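Lurnholm School of Interior Trades
Furniture and Fittings, Course Notes
Unit 7: Tabletops, Grain and Edges

Read these notes before Monday's session. Bring a tape measure, a pencil and one offcut from the rack by the Derunside store. The offcut can be any species, but it must be at least 200 mm long so that you can see which way the grain runs.

What this unit covers

In Unit 6 we looked at frames and legs. This week is about the top: how to choose its direction, how it meets the frame, and how its color sits with the walls near it. Upholstery and drawers come later and will not be on the bench test.

Terms

Face: the upper side of the top, the side people use.
Grain: the lines left by the growth of the tree. In these notes "fine grain" means the lines are close together and "open grain" means they are wide apart or have visible pores.
Long grain: the direction along the lines.
End grain: the cut ends of the lines, seen on the two short edges of most solid tops.
Rail: a strip or bar running along an edge. Some rails carry load, others only protect or mark the edge. You can't always tell which from above.
Return: the place where a rail or a molding turns a corner.

Grain direction

On a rectangular table the grain usually follows the longer side. A solid board is stiffest along the grain, so this puts the strength where the span is greatest. It also puts the seasonal movement across the shorter dimension. Wood swells and shrinks far more across the grain than along it, and a narrow top moves less in total than a wide one.

The viewer's position matters too. Sit at the long side of a table and grain that runs left to right will look calm. Grain that runs away from you pulls the eye to the far edge. Neither is wrong, but decide before cutting and write an arrow on the back of every board. Students lose more material to missing arrows than to bad saw cuts.

For veneered tops the movement argument mostly goes away, and you are choosing direction for looks. Keep the arrow anyway.

Color next to the wall

A light top against a light wall can lose its outline. There are three common ways to deal with this:

1. Darken the top with stain or a tinted oil.
2. Leave the top alone and change the wall.
3. Put a dark line between the two.

The third is often the cheapest. A narrow black rail gives the top a clear border and leaves both the wood and the wall as they are. The rail does not have to be thick. In the Vasell showroom exercise last term, the samples with the thinnest rails were the ones most people picked as "finished looking."

The setup below has pale wood with fine horizontal grain, a pale grey wall behind it and a thin black rail along the rear edge. Compare the back edge with the sides, where black rails continue the line toward the front. Look also at how the rear corners are handled: a black post comes down to each one.

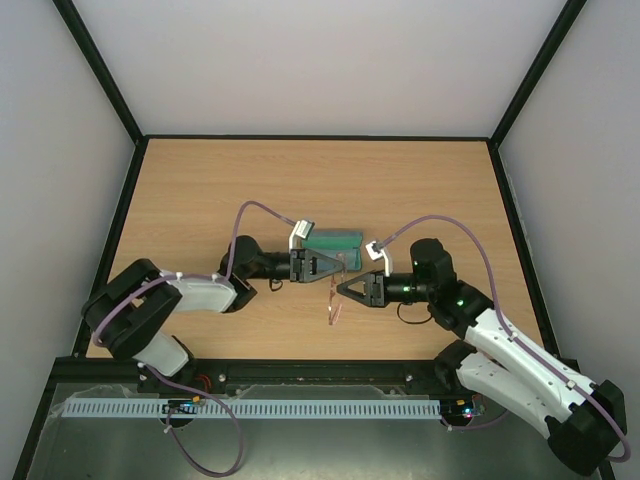 Rails and corners

A corner is where poor fitting shows first. Check these points whenever a rail meets another rail or a post:

Both pieces should sit at the same height, unless the drawing shows a step.
A gap at the joint should be closed by adjusting the fit. Filler in a dark finish dries to a different sheen and will be visible under side light.
Paint or coat the cut ends before assembly. A bare end on a black rail reads as a bright dot from across the room.
On a solid top, do not glue a rail hard across the end grain for its full width. Fix it at the center and use slotted holes toward the ends.

Where posts stand at the rear corners, fit them first and cut the rail to the distance between them. Measure that distance at the height where the rail will sit. Posts that lean or splay will give you a different number at the top.

Finishing a light top

Pale wood shows every sanding mark, especially marks that cross the grain. Work along the lines, change paper when it clogs, and vacuum between grits. Stop at the grit your finish maker recommends. Going finer can seal the surface and leave oil sitting on top.

For the course samples we use the Lapointe water-based matte. Put on thin coats and leave each one to dry for around 16 hours, which in practice means overnight. Oil finishes warm the color and yellow a little further with time, so make a test piece if the wall nearby is a cool grey. The combination can be pleasant, but look at it in the room where it will stand.

Task for the bench session

Draw a rectangular top from above and mark the grain with arrows. Add a rail along the rear edge and both sides. Show the rear corners at full size, with a post at each, and label every joint. Then write a short paragraph on which wall color you would place behind it and which finish you would use.

Drawings go in the tray by 17:00. Use the standard sheet and write the wood species in the lower right corner.

Reading

Course binder, section on wood movement, and the two pages on edge treatments. The table of shrinkage values is for reference only.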